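**Progress note to Kirkegaard, July**
Prepared by Pongsak Sangkhawat, Ivura simulation group

Dear Kiran Goel,

I send you the report on the collection of examples for the Satarer kitchen tasks. In the previous note I promised that the simulated part would reach a usable size before we ask for time in the Pustthorpe laboratory. We now have 584 accepted episodes. Each one is driven by an operator from start to end, and each one is checked by a second person before it enters the training set.

The work of this period was concentrated on the counter with the dish rack. We changed the arrangement of the objects between episodes, so that the model does not learn one fixed position. We also changed the lighting, as you requested after the first review. The shadows of the rack wires were a difficulty for the earlier model, and therefore we kept them in the rendering. 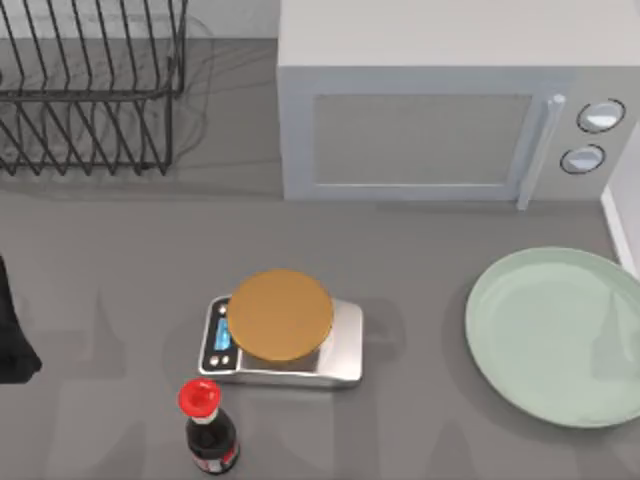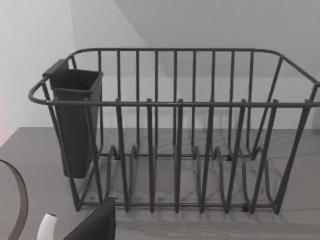
*Simulated counter with the wire dish rack. First view: rack, microwave, kitchen scale and green plate. Second view: the rack with its black utensil holder.*

We rejected 40 episodes. Most of them had a collision with the rack that the operator did not notice during the driving. In the others the recording from one view stopped too early. I have asked the operators to watch a short replay after every episode. It makes the collection slower, but the checking has become easier.

Four operators are trained at this moment. Two of them started only this period and their movements are still less smooth. We keep their episodes in a separate folder until we can compare the training results with and without them.

One point is still open. The contact between a plate and the thin wires is not realistic enough when the plate goes in at an angle. We tried a smaller time step in the physics, and it helped, but the simulation then runs too slowly for comfortable driving. I would like to discuss this with your engineers.

For the next period we plan:

- to finish the placing tasks for the rack
- to begin the tasks with the microwave door
- to repeat the evaluation with 8 new arrangements of the counter

The spending is inside the approved budget and I do not request any change. The cost table will follow separately from our office.

With kind regards,
Pongsak Sangkhawat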